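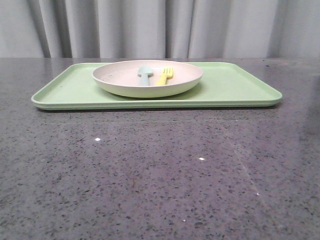 고객지원 > 워게임 > Galtora > 시나리오 및 모드 > 보급 문제

2026년 8월 4일 | 작성: 수겡 쿠(Sugeng Khoo)

분류: 사막 전역, 보급 규칙, 사용자 제작 시나리오

제목: 북아프리카 캠페인에서 항구 보급이 4턴부터 끊깁니다

상태: 해결됨

[최초 접수]

안녕하세요! Galtora로 북아프리카 캠페인을 돌리고 있는 수겡 쿠입니다. 먼저 이번 사막 전역 확장은 정말 재미있게 하고 있다는 말씀부터 드립니다. 지도 한 장에 해안도로와 내륙 트랙이 같이 살아 있고, 기갑부대를 앞으로 밀수록 뒤에서 트럭이 비명을 지르는 느낌이 그대로 납니다. 이런 걸 기다렸어요!

그런데 추축군으로 플레이하면 보급이 이상해집니다. 트리폴리에 하역한 연료가 초반에는 해안도로를 따라 잘 올라오다가, 4턴 보급 단계부터 벵가지 동쪽의 모든 부대가 한꺼번에 '보급 단절'로 바뀝니다. 도로는 끊기지 않았고, 영국군 정찰대가 남쪽 사막에 있긴 하지만 해안까지는 한참 멀어요. 트리폴리 창고에는 연료가 3000이나 쌓여 있는데 전방 전차대대는 한 칸도 못 움직입니다.

처음엔 제가 욕심을 부려서 너무 멀리 나간 줄 알았습니다. 실제 역사에서도 그랬으니까요. 그래서 같은 턴을 다시 불러와서 전원 후퇴시켜 봤는데, 벵가지 바로 옆에 붙은 보병연대까지 단절로 나옵니다. 이건 작전술의 문제가 아닌 것 같아요.

사용 중인 모드는 Pasaribu 지형 묶음 하나이고, 시나리오는 Bikine 편집기로 배치만 조금 손본 것입니다. 저장 파일과 보급 기록을 첨부합니다.

[답변 / 아이만 만다기(Aiman Mandagi), 시나리오 지원]

수겡 님, 첨부까지 꼼꼼하게 해 주셔서 감사합니다. 보급 기록을 보니 재미있는 문제네요! 트리폴리에서 출발한 보급선이 시르테까지는 정상인데, 엘아게일라를 지나는 순간 경로 탐색이 해안도로를 버리고 내륙으로 꺾입니다. 그다음 염습지에 막혀 끝납니다.

엘아게일라는 이 전역에서 제일 까다로운 길목입니다. 북쪽은 바다, 남쪽은 염습지와 모래라서 양쪽 군대 모두 멈춰 서서 숨을 고르던 곳이죠. 게임에서도 이 병목을 살리려고 도로 칸을 한 줄로만 깔아 두었습니다. 그러니 그 줄에서 한 칸만 잘못돼도 동쪽 전체가 굶게 됩니다.

우선 아래를 확인해 주세요.

- Pasaribu 지형 묶음을 끄고 같은 저장 파일을 불러올 때 증상이 남는지
- Bikine에서 엘아게일라 칸을 열었을 때 도로 연결이 양방향으로 되어 있는지
- 벵가지 항구의 소유국이 이탈리아인지 독일인지

마지막 항목이 뜬금없어 보이실 텐데, 추축군 내부에서 보급망이 나뉘는 규칙이 있어서 여쭙니다.

[회신 / 수겡 쿠]

전부 해 봤습니다!

지형 묶음을 끄면 지도 그림은 기본으로 돌아가는데 증상은 똑같습니다. Pasaribu는 누명을 벗었네요. 벵가지는 이탈리아 소유입니다. 엘아게일라 칸의 도로는 동쪽에서 서쪽, 서쪽에서 동쪽 다 연결되어 있습니다.

대신 이상한 걸 하나 찾았어요. 1턴부터 3턴까지는 그 칸에 이탈리아 보병사단이 서 있었고, 제가 그 사단을 앞으로 뺀 다음부터 보급이 끊깁니다. 사단을 다시 돌려놓으면 그다음 턴에 보급이 살아납니다. 세 번 반복했는데 매번 같았어요. 누군가 서 있어야만 길이 길 노릇을 하는 셈입니다.

혹시 영국군 장거리 정찰대의 통제구역 때문일까요? 남쪽 깊숙이 한 부대가 있는 건 확실한데, 규칙서에는 정찰대는 통제구역이 없다고 되어 있습니다. 이 규칙서도 참 잘 썼더라고요. 와디 통과 항목의 해설은 밤에 따로 읽었습니다.

[답변 / 아이만 만다기]

세 번이나 재현해 주시다니, 덕분에 원인을 바로 좁혔습니다! 통제구역 쪽은 절반만 맞습니다.

정찰대 자체에는 통제구역이 없습니다. 문제는 칸의 '지배 상태'입니다. 주신 저장 파일을 편집기로 열어 보니 엘아게일라 칸의 초기 지배국이 비어 있습니다. 아군 부대가 그 위에 있으면 임시로 아군 칸 취급을 받고, 부대가 떠나면 다시 빈 상태가 됩니다. 보급 경로는 지배국이 빈 칸을 통과하지 못합니다. 그래서 사단이 빠진 4턴 보급 단계에 한꺼번에 끊긴 겁니다.

기본 시나리오에서는 이 칸이 이탈리아로 지정되어 있습니다. 배치를 손보실 때 혹시 요새 표식을 지우셨나요?

[회신 / 수겡 쿠]

아, 지웠습니다! 그 시점에 엘아게일라에 요새 등급이 붙어 있는 게 너무 센 것 같아서, 야전 진지로 바꾸려고 표식을 지우고 그대로 저장했어요. 표식이랑 지배국이 같이 지워지는 줄은 몰랐습니다.

그럼 지배국만 이탈리아로 다시 넣으면 되나요? 진행 중인 캠페인을 살리고 싶습니다. 상대가 영국군을 정말 잘 굴려서 지금 판이 굉장히 팽팽하거든요. 토브루크 외곽선에 포병을 촘촘하게 깔아 놓고 기다리고 있는데, 이걸 버리고 처음부터 하기는 너무 아깝습니다.

[답변 / 아이만 만다기]

살릴 수 있습니다. 순서대로 해 보세요.

1) 저장 파일의 사본을 만듭니다. 우편 대전 중이면 상대에게도 사본을 남겨 달라고 해 주세요.
2) Bikine에서 '진행 중 캠페인 열기'로 사본을 엽니다. '시나리오 열기'로 열면 턴이 처음으로 돌아갑니다.
3) 엘아게일라 칸을 선택하고 지배국을 이탈리아로 지정합니다.
4) 야전 진지 표식을 넣습니다. 요새 칸은 비워 두세요.
5) '보급망 다시 계산'을 누르고 저장합니다.

그리고 벵가지 항구 처리량을 한 번 봐 주세요. 항구가 손상된 상태라면 경로가 이어져도 해상 보급이 덜 들어옵니다. 해안도로로 올라오는 물량은 거리에 따라 줄어들기 때문에, 트리폴리 창고만 믿고 키레나이카 전체를 먹이기는 어렵습니다. 이쪽은 오류가 아니고 의도한 동작입니다. 실제로 추축군 트럭들이 길 위에서 태운 연료가 전방에서 쓸 연료를 갉아먹었고, 그걸 판 위에서 느끼게 하려고 꽤 오래 다듬은 규칙입니다.

[회신 / 수겡 쿠]

됩니다! 재계산을 누르자마자 해안도로를 따라 보급선이 쭉 이어지는데, 혼자 박수 쳤습니다. 벵가지 보병연대는 바로 정상이 됐고, 전방 전차대대도 다음 보급 단계에 연료를 받았습니다. 사단을 앞으로 뺀 채로 턴을 넘겨도 유지됩니다.

항구 처리량은 약 90퍼센트였습니다. 7월에 영국 공군 폭격을 한 차례 맞고 수리한 뒤의 값인데 이 정도면 괜찮은 거죠?

한 가지 더 여쭙니다. 데르나 쪽 2개 대대가 아직 '부분 보급'으로 나옵니다. 단절은 아니고요.

[답변 / 아이만 만다기]

축하드립니다! 항구는 그 값이면 걱정 안 하셔도 됩니다.

데르나의 대대들은 기록을 보니 독일 소속인데 이탈리아 창고에서 받고 있습니다. 앞서 말씀드린 추축군 내부 보급망 규칙입니다. 탄약은 구경이 달라 나눠 쓰지 못하고, 연료와 식량만 들어옵니다. 그래서 이동은 되지만 공격력이 깎입니다. 벵가지에 독일군 보급대를 하나 두시면 다음 보급 단계에 풀립니다. 보급대는 벵가지 시내 칸에 두세요. 외곽 비행장 칸에 두면 공군 창고로 잡힙니다.

편집기 쪽은 개발팀에 수정 요청을 넣었습니다. 요새 표식을 지울 때 지배국이 같이 비는 것은 저희 잘못이 맞고, 지배국이 빈 도로 칸이 있으면 저장할 때 경고가 뜨도록 바꿀 예정입니다. 같은 증상이 Brukness 시나리오의 산길 칸에서도 나올 수 있어 함께 적어 두었습니다.

[회신 / 수겡 쿠]

보급대를 시내에 두었더니 데르나도 정상입니다. 탄약까지 따로 도는 줄은 몰랐는데, 알고 나니 이탈리아군과 독일군을 어떻게 섞어 세울지 다시 고민하게 되네요. 너무 좋습니다!

상대에게 사본을 보내고 사정을 설명했더니 흔쾌히 이어서 하자고 합니다. 대신 보급이 끊겼던 턴에 자기가 공격하지 않은 걸 무척 억울해하고 있어요. Brukness도 다음에 해 볼 생각이라 산길 칸은 시작 전에 편집기로 먼저 확인하겠습니다. 티켓은 닫아 주셔도 됩니다.

[처리 기록 / 아이만 만다기]

원인: 요새 표식 삭제 시 해당 칸의 지배국 값이 함께 삭제됨.
조치: 지배국 재지정, 보급망 재계산, 벵가지에 독일군 보급대 배치 안내.
후속: 편집기 저장 경고 추가 요청. Brukness 산길 칸 점검 요청.
사용자 확인 후 종료.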